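The Bag Behind the Door

Every kitchen I have ever loved has had a hook behind the door, and on that hook a bag full of other bags. My grandmother's was string, gray with age, and it came with us to the market in Grurnau every week of my childhood, where it stretched and stretched until the potatoes were practically dragging on the cobbles (she would not hear of a second one, not even in plum season). I thought about it a good deal this January, when I went back to see how people there do their shopping now.

The market is smaller than I remembered, but it still opens at seven, and by half past there is a line at the cheese stall. Hardly anyone is carrying string. What they carry is cloth, printed with just about everything: herons, bicycles, choir anniversaries, and fruit, so much fruit! 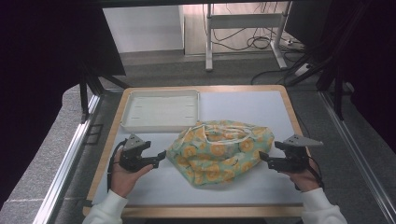 Kinga Kocsis told me she can't leave the house without one folded in her coat pocket, and that she still gets to the bread stall and finds she needs two. She keeps 26 of them at home, a number she gave me with a sort of guilty pride, and she has given up hiding the new ones from her husband.

I understood completely. A cloth bag is such an easy thing to be given, and such a hard thing to throw out. The little shop Matesano, up the hill past the church, sells plain ones for 4 francs, and there is a basket by the register where you can leave your spares for whoever has forgotten theirs. I dropped two in and came out with a third, so you can see how I am.

Washing is where the arguments start. My own habit is a cool wash, inside out, then a good tug at the handles while the cloth is damp, and over the back of a chair until morning. My aunt irons hers. She is 89 and irons dish towels too, and I'm not going to be the one to tell her to stop. 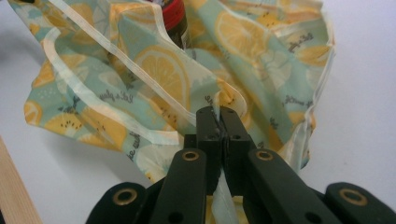
Never put the one you use for leeks in with the shirts, was all Waltraud Wyss wanted to add, and then she thought a moment longer and said that mending was the real test, that a handle sewn back on with proper thread would outlast the rest of the bag by years.

She had a blue one with her that had been mended at both handles and once along the bottom, in three different colors. It was holding leeks, a cabbage, and a very large jar of honey, and she carried it off toward the bus stop on one shoulder.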